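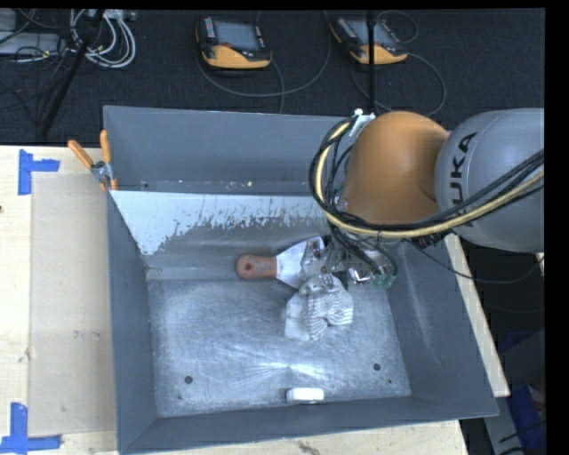 Can Flotesance now be bought without a prescription?

Adults can buy it from a pharmacy in Rurnosholm once packs with the new label are in stock. Anyone under 18 will still need a prescription.

Home News Medicines Devices Recalls Notices Contact

Flotesance cleared for pharmacy sale, with limits on pack size

Apr 10, 2024
By Witold Nowakowski

Last updated 16:05

The Rurnosholm medicines office has changed the legal status of Flotesance, an antihistamine nasal spray made by Pronditero, so that it can be sold under a pharmacist's supervision. The product was previously supplied on prescription only. The change covers the standard-strength spray in its smaller pack. The larger pack and the higher strength stay on prescription.

The decision takes effect on publication of the notice, but supplies already in pharmacies can't be sold under the new status. Those packs carry prescription-only labelling and have to be dispensed as such until they are used up or returned. Pronditero said relabelled stock would go to wholesalers first and to pharmacies after that. It did not give a delivery date.

Under the terms of the notice, the pharmacy pack is for the short-term relief of seasonal hay fever symptoms in adults. It is not licensed for year-round rhinitis without a diagnosis, and it is not licensed for use during pregnancy unless a doctor has advised it. A buyer may be sold no more than 2 packs at one time. Pharmacists are asked to check for other antihistamines, including tablets sold for sleep, before making a sale.

The office has also set a limit on how long the spray may be used before a buyer is told to see a doctor. Pronditero had asked for 42 days, which it said would match the length of a typical grass pollen season. The office settled on 27 days. Its assessment report says the longer period was supported for patients already under a doctor's care, but that the company's data on people choosing the product for themselves were thinner and left some questions open. The main one was whether buyers with symptoms on one side of the nose only, or with repeated nosebleeds, would recognise these as reasons to stop and ask for advice.

Both warnings now appear on the front panel of the leaflet. In the company's first draft they were on the back, under general precautions.

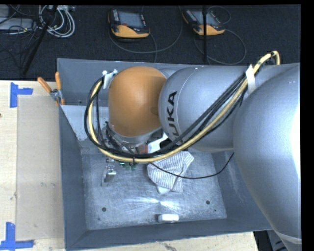 Much of the assessment dealt with how the label was tested. Readers were given the draft leaflet and asked to find set pieces of information in it, such as the daily maximum and the action to take after a missed dose. The first round did not meet the office's standard on the daily maximum. Several readers took the figure for each nostril as the figure for the whole day. The dosing section was rewritten as a short table and tested again, and the second version passed.

The technical work on the pump was reviewed by Czarnecka, the laboratory that handles device testing for the office. The pump itself is unchanged from the prescription product. Czarnecka looked at spray volume across the life of the bottle, at priming after a period without use, and at delivery when the bottle is held at an angle. Spray volume stayed within the approved limits until the labelled number of doses had been used. After that point it fell away unevenly, and the report asks for clearer wording telling the user to discard the bottle even where some liquid can still be seen in it.

Priming was the subject of a separate comment. The prescription leaflet told patients to prime the pump again if it had been left unused for "some time". The report called this wording too loose for a product sold over the counter, and the new leaflet gives a fixed interval.

No new side effects were identified. Those listed are the same as before: a bitter taste, irritation inside the nose, headache and, less often, drowsiness. The office considered whether the drowsiness warning should be strengthened, given that pharmacy buyers may drive to work soon after a first dose. It kept the present wording and added a line advising users not to drive or operate machinery until they know how the spray affects them. A request from the company to drop the alcohol warning was refused.

Pronditero must send the office a safety report every 2 months during the first year of pharmacy sale. The reports have to separate complaints about the pump from suspected reactions to the medicine, a distinction that was missing from some of the company's earlier returns. They must also show how many reports came from pharmacists and how many from the public.

The company filed its application last year and answered a final set of questions in March. In a written statement it said it accepted the conditions and would supply training material to pharmacies at no charge. It added that it had no present plan to seek pharmacy status for the larger pack. The statement did not mention the price, which is not controlled for products in the pharmacy class.

Prescribers are not required to do anything differently. Flotesance can still be prescribed in any strength or pack size, and existing repeat prescriptions remain valid. The office has asked surgeries not to send patients with year-round symptoms to buy the pharmacy pack, as it is not licensed for that use. Patients who already have the prescription product should carry on following the leaflet in their own pack, including its instructions on length of treatment.

Pharmacies will need to keep the two versions apart on the shelf. The cartons are the same size and the bottles look alike, though the pharmacy carton will have a coloured band and its own product code. The office said it would treat the sale of a prescription-labelled pack without a prescription as a breach, including in cases where the contents are identical.

The product may not be displayed where customers can pick it up for themselves. Online sale is allowed from registered pharmacies only, and the same questions have to be asked before an order is accepted. Advertising to the public is permitted under the new status, subject to the usual review of the text before it is used.

Suspected side effects can be reported to the office by a patient, carer or health professional. The batch number, printed on the base of the carton and on the bottle label, should be included where it is available. The assessment report and the revised leaflet have been published with the notice.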